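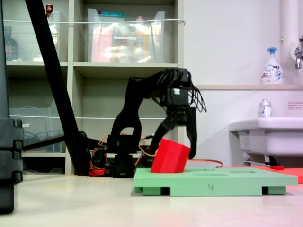

*The red block, tilted in its recess on board 4.*

I have a soft spot for the little arm we call Dolan, so please take this as a friend's complaint. On Monday it stalled with a block wedged between its fingers, and the software went on reporting a good grip for 76 seconds while the wrist servo got too hot to touch. Two of us stood there trusting the screen!
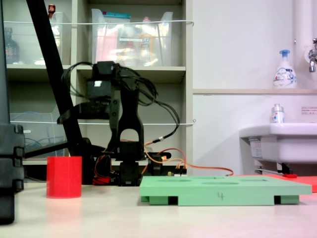

*Dolan with the red cup and the same board.*

People at Geltura tell me small arms can't hurt anybody, and I do see why they feel that way — but a motor that strains in silence is a bad habit at any size. I'd like every arm, ours included, to let go and complain loudly after 7 seconds.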